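Home Issues Browse Submit Search Sign in

4. Comparing Two Grippers on Small Electrical Parts

Figure 3. Wrist-camera view of the sorting workspace, with both fingertips at the lower edge. Loose parts lie beside the green tray, among them two orange push-button enclosures and a white pipe clamp.
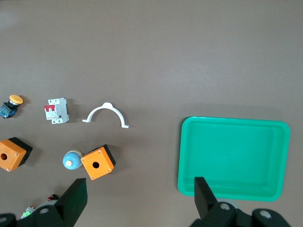

4.1 Setup

We compared the stock parallel gripper from Amcombe with the Trikero unit on a single task: pick up a part, put it in the tray, do not throw it on the floor. Both grippers were driven by the same Yook controller with the force limit left at the factory setting, which the manual describes as suitable for most users. We had hoped to be most users.

Parts were chosen for awkwardness. An enclosure box offers a fair pair of parallel sides if the gripper arrives at the right angle. A domed pushbutton head offers a curve, and flat fingers meet a curve with more confidence than skill. The pipe clamp (Figure 3) is thin and arched, so a grasp across the arch and a grasp on a mounting foot are different problems, and the planner was free to pick the worse one.

Each gripper made 1000 attempts in May, with the parts rearranged by hand every 16 attempts. An attempt ended when the part was released over the tray or when 5 seconds had passed with no grasp.

4.2 Failure Modes

We sorted failures by cause, a process that took longer than causing them. Slips on rounded parts were the largest group for both grippers. The Trikero fingers held the domes better but tended to nudge neighboring parts on the way down, turning one problem into two. The Amcombe fingers left the neighbors alone and often left the target alone as well.

Finger occlusion was a smaller but more irritating source of error. From the wrist, the mounts hide part of the lower workspace, and the detector sometimes treated a half-hidden part as a new and exciting object. Moving the camera to the Bredwood side bracket removed most of these detections and introduced a calibration drift that we discuss in Section 5.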